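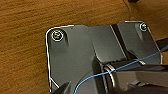

Figure 1. Dark gray metal plate on a wooden tabletop, with highlights along the rim and around the screw heads.

Light and Glare in the Mellard Room
Final project report, Prolla Summer Studio, Kirnisska College
Submitted August 4, 2022

Summary

Our group studied how light behaves in the Mellard Room, the long game room on the ground floor that everybody walks through and hardly anyone looks at. We took 223 light readings over six visits in July, played a lot of table tennis, and spent more time than we expected with our noses close to tabletops. Our main finding is that the room has plenty of light for everything people do in it. The trouble is where the bright spots end up. A glossy edge next to a dull surface can pull your eye away from a ball, a page or a small screw, and moving a table a short distance can change that a lot.

Why we picked this room

The studio assignment asked us to choose an indoor space and improve it without building anything. Most groups went for the library or the dining hall. We wanted the Mellard Room because so many different things happen in it. People play foosball and ping-pong, spread projects out on the tables, eat lunch and wait for rides. A lighting setup that suits one of those can be annoying for another, and we thought that would give us a lot to work with. It did!

The other reason is the shape. It's a long room, with daylight coming from the side with the blue wall and white walls facing it. You can stand at one end and see the light change all the way down. That makes it a great place to learn how to use a light meter, which none of us had ever held before this summer.

What we wanted to find out

Is there enough light at each place where people play or work?
How different is the light near the windows from the light by the doors?
Which surfaces give off distracting reflections, and from what angle?
Can we fix the worst ones just by moving furniture?

How we measured

We used a Wike handheld light meter borrowed from the equipment desk. We laid out 73 measuring spots with small pieces of painter's tape and took a reading at each one at three heights: on the floor, at tabletop level and at eye level for somebody standing. The last four readings were taken right at the window glass so we'd have something to compare the rest to. The floor readings sounded silly at first, but they helped us see how much light the carpet swallows.

We held the meter flat, stood back so we didn't shade it, and waited for the number to settle. On our first visit we forgot the standing back part and had to redo a whole row. If you ever do this yourself, wear a dark shirt. A white T-shirt bounces light onto the sensor and you will chase the mystery for half an hour, as we did.

For glare there isn't one simple number you can read off a cheap meter, so we made our own scale. Each of us sat or stood in the normal position for the activity, looked at the surface for a short while, and wrote down a score before talking to the others:

0 means no bright spot we noticed
1 means a bright spot that we noticed but could ignore
2 means a bright spot we kept looking at
3 means we wanted to move

Writing the scores down first was a good rule. We disagreed a lot more on paper than we did out loud.

The big picture

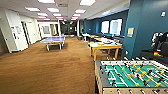
The brown carpet is the quiet hero of the whole place. It gives almost nothing back, so there's very little light coming up from underneath, and the undersides of the tables go dark. The ceiling panels do most of the steady work. They are rectangles set into a white ceiling, and the ceiling itself helps spread the light around. Wherever we stood, our overhead readings were more even than we had guessed they'd be.

The walls are another story. White on one side and dark teal on the other makes a bigger difference than any of us had predicted. Hold the meter facing the white walls and the number climbs; turn around toward the blue and it drops, except when you are lined up with a window. Then it jumps. The windows are so much brighter than the paint around them that your eyes have to keep adjusting as you look along the wall. One of us described it as walking past open refrigerators in a dark kitchen, and that name stuck for the rest of the project (our data sheet really does have a column called "fridge").

We all like the teal, by the way, and we are not asking for it to be repainted. It gives the room its character. But anyone who puts a chair against that wall facing out gets a much calmer view than someone who sits facing it, and we think that's useful to know when you arrange the seats.

Foosball

The foosball table was our favorite station, for scientific reasons only. The field is bright green with white lines, and the players are yellow and black. We found that yellow against green stays easy to pick out in every light we tried. Black figures are easy to see too, until the light comes low from the side and their shadows stretch out beside them on the green. Then a quick glance gives you more black shapes than there are players.

The rods are the worst source of glare at this table. They are metal, they're round, and they roll while you play, so the shine never stays in one place. From the end of the table we gave them a 1. From the handles, which is where you stand to play, the scores were mostly 2. We tried turning the table a little at a time and scoring it again. At some angles the bright line on each rod moved toward the far side, where it bothered the other player and left ours alone. We looked for a fair angle and ended up with one where both sides scored a 1. It took most of one afternoon and several rematches.

Ping-pong

Table tennis was the activity we worried about most, and it turned out to be in decent shape. The blue top and white net are easy to tell apart, and the table stands near the white walls, where the background light is strong. The weak point is the ball itself. A white ball in front of a white wall is hard to follow, and we lost sight of it most often on high returns. We tried orange balls on our fourth visit and everyone preferred them right away. It's the cheapest suggestion in this whole report and we'd be thrilled if it's the only one that gets used.

Players facing along the room had an easier time than players who turned toward the windows to chase a wide shot. You can't plan for wide shots, at least not at our level.

Working at tables

We thought this would be the boring part. It ended up taking over the project.

Wood has a soft kind of shine. When light hits a tabletop from overhead, you get a wide pale patch that slides along the grain when you move your head, and it is rarely bright enough to bother you. We scored bare wood 0 or 1 nearly everywhere. Metal on wood is where it gets interesting. A dark plate can look almost black across its flat part and still have an outline so bright that it seems drawn on. The rounded corners catch light from many directions at once, so there is always some part of the rim shining at you. Screw heads do the same thing in miniature, with a ring of light and a dimmer center.
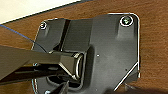
That matters if you're trying to do small work by hand. We practiced finding the slot in a screw head with the light in front of us, to the side and behind us. With the light in front, the ring was so bright that we had trouble seeing into the middle. Light from the side was best by far, since it put a little shadow in the slot and showed where the surface stepped up or bent. Light from behind was fine until our own heads got in the way.

Scuffs and dust show up under side light too. A surface that looked perfectly clean under the overhead panels looked like a night sky when we crouched down and caught it at a low angle. We got a bit carried away here and did this to everything in reach, including our phones, a lunch box and the meter itself.

Raised parts and deep grooves on black objects were the hardest to read of all. In a groove, the shadow and the black finish run together and you can't judge how deep it goes. A sheet of plain white paper propped up beside the object helped more than a brighter lamp did. It fills in the shadow gently and adds no new sparkle. We now all do this at home.

What we suggest

Keep an orange set of balls with the ping-pong paddles.
Set the foosball table at the angle where the two sides score the same, and mark the leg positions with tape.
At the work tables, seat people so that the windows are at their side.
Leave a few sheets of white paper or card at the tables for anyone doing small work.
Leave the ceiling panels as they are.

Problems with our method

Our glare scale depends on who is looking. The tallest and shortest members of the group gave different scores at almost every station, and we averaged them, which hides something real. The weather changed between visits and we noted it only as sunny or cloudy. We also didn't measure at night, when the windows would stop being bright and the teal wall might behave quite differently. That would be the first thing to add.

Sharing the room with people who were using it meant some spots had to be skipped and picked up later in the day. We kept those readings and marked them with a star in the data sheet.

Files

The full table of readings, the tape layout and our glare score sheets are in the Prolla course folder under Mellard. The sheet named "fridge" is the window comparison.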